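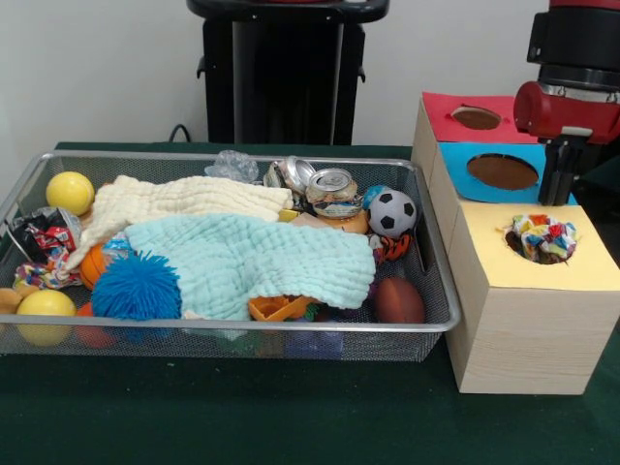 How do you send a privacy coin from an exchange to a wallet you control? Create the wallet on your own machine, let it sync, copy a fresh receiving address, and make one small withdrawal before moving the rest.

Guides > Wallets > Privacy Coins
6 min read | 14 comments

The steps use Cotix as the exchange and Darus as the desktop wallet. Menu names differ elsewhere, but the order of work is the same. The coin in this guide is Lorna. Any coin with shielded addresses is handled in much the same way.

1. Install the wallet

Download Darus from the project's own release page and verify the checksum before opening the installer. On Linux, run sha256sum on the file and compare the full output with the published value. If the two strings differ, delete the file and download it again.

2. Write down the seed

Choose New Wallet. Darus displays the seed phrase once. Write it on paper in the order shown, then re-enter it when prompted. Do not save it in a notes app or a mail draft. The wallet password only encrypts the local file and cannot restore a lost seed.

3. Sync

A new wallet scans from its creation height and finishes quickly. A restored wallet needs a start height. Enter a block slightly earlier than your first transaction. With the field left blank, the scan begins at block zero and takes about 2 hours on a laptop with a solid state drive.

Remote nodes are faster but can log your IP address. To use your own, open Settings > Network, select Custom, and enter the host and port.

4. Generate a subaddress

Open Receive and click New Subaddress. Label it "exchange". Use it for withdrawals from Cotix and nothing else, so that the address the exchange holds is never given to another payer.

5. Withdraw a test amount

In Cotix, go to Assets > Withdraw and select Lorna. Paste the subaddress and compare the first and last eight characters with those in Darus. Send the minimum allowed. Leave the payment ID field empty when using a subaddress.

Wait until Darus lists the funds as Unlocked. Pending funds cannot be spent.

6. Withdraw the balance

Repeat step 5 with the remaining amount. Accounts at the basic level are capped at 600 coins per withdrawal, so a balance of 1000 needs two requests.

Troubleshooting

Withdrawal is marked complete but the wallet shows nothing: check that the wallet height matches the network height. If it does, select Tools > Rescan and enter a height 2000 blocks back.

"No connection to daemon": the node is down or the port is wrong. Egan users should note that its node listens on a different default port.

Guide by Telma Jara. Rescan procedure checked by Stavros Christodoulou. Updated in April.

Filed under: Privacy Coins, Self-Custody, How-To
Share 37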